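## 3. Data collection in the student project

### 3.1 Course setting

The data were recorded by students in the one-term project course on robot manipulation at Skalcombe. The course has no access to a full-size arm during the first half of the term. Students instead collect demonstrations with a hand-held two-finger gripper, and the resulting policy is run on a shared arm in the second half. Each team proposes one manipulation task, writes a collection protocol, and submits both the raw recordings and a cleaned set. The course requires that the protocol be fixed before the first recording counts toward the total.

The team considered in this section had 3 members and was supervised by Clotilde Pons. Their task, listed in the course register as Kostiuk, is to grasp a capped water bottle from above, lift it clear of the table, and set it down at a second location. The task was selected because the cap and the body of the bottle present different contact conditions to the fingers, and the team wanted to compare grasps at the two heights.

### 3.2 Protocol

A demonstration starts with the gripper open and held clear of the bottle. The operator lowers it until the fingers are level with the intended contact height, closes it, lifts, moves laterally, and releases. Two contact heights are defined:

- **Cap grasp.** The fingers close on the sides of the cap.
- **Shoulder grasp.** The fingers close on the body of the bottle below the cap.

The contact height is assigned from a printed list before the demonstration. If the operator closes at the wrong height, the recording is kept but tagged, and the same list entry is repeated. Operators change after every 21 demonstrations. The table is not cleared between sessions, and other people may be present in the room. Objects that are not part of the task are left where they are unless they block the path of the bottle.

The target was 600 accepted demonstrations. An earlier draft of the protocol asked for the two contact heights in separate blocks. Melaniia Hladun, who reviewed the draft for the course, pointed out that block order would then be confounded with lighting and with operator fatigue. The final protocol mixes the two heights within each session.

### 3.3 Labeling and rejection

Each recording is labeled by a team member other than the operator. The labeler marks the first frame in which both fingers touch the bottle and the first frame in which the bottle is clear of the table. Recordings are rejected under any of the following conditions:

1. The bottle leaves the image before release.
2. One finger touches the bottle and the other does not for more than half of the closing motion.
3. The operator's free hand enters the work area.

A total of 64 recordings were rejected under these rules. Most fell under condition 2 and came from the cap grasp, where the contact surface is short and a small lateral error brings one finger into contact early. Tagged recordings with the wrong contact height were not counted as rejected. They were used only to check the labeling procedure.

The cap grasp is also the harder of the two to label. The ribbed edge of the cap makes the contact frame difficult to place when the gripper closes slowly, and two labelers often disagreed on it. In those cases the later frame was used. Figure 1 shows a cap grasp in the view used for labeling, with a yellow fingertip on either side of the blue cap and the bottle just above the table. The background includes a potted plant directly behind the cap, a power strip on the table, and two people farther back. No background masking was applied to the recordings at any stage.

**Figure 1.** Cap grasp of the water bottle, seen from the hand-held gripper. Both fingers press against the sides of the cap.

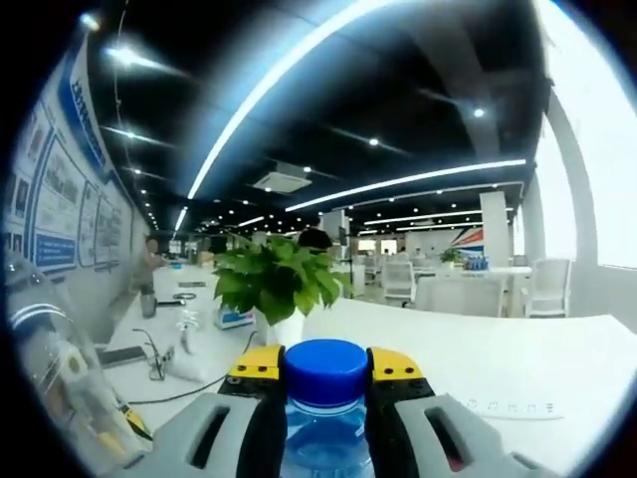 ### 3.4 Division into training and test sets

The accepted demonstrations were divided by session, so that no session contributes to both sets. Within the test set, cap and shoulder grasps are reported separately. The split was fixed before training and was not changed after the first run on the arm.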